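Section 4. Setting Up the Table and Building the Wall

The Hurnon tile set is supplied for four players and may be used with the Sesitz folding table or any level surface of equal size. Complete the steps below before the first hand is dealt.

1. Unfold the table and press each leg outward until the catch engages.

CAUTION: Keep fingers clear of the hinges.

2. Place all tiles face down in the center and mix them with flat hands. Do not stack tiles while mixing.

3. Each player builds a wall 2 tiles high along the inner edge of the rack. All four walls should be the same length.

4. Push the walls together at the corners to form a closed square.

5. Give every player scoring sticks to the value of 2000 points. Spare sticks remain in the drawer.
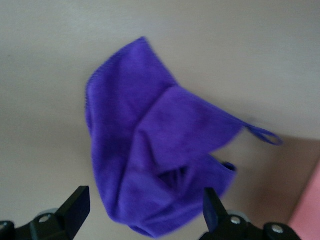

Purple microfiber cloth with hanging loop.

6. The dealer rolls the dice and counts the walls counterclockwise, beginning with the dealer's own — the wall on which the count ends is the one to be broken.

NOTE: Under Firkport club rules, the dice are rolled a second time and both totals are added before the wall is broken.

After play, return the tiles to the trays by suit, with the faces upward. Store the case flat at a temperature below 32 °C. Replacement tiles may be ordered from Hyvönen under part number 680.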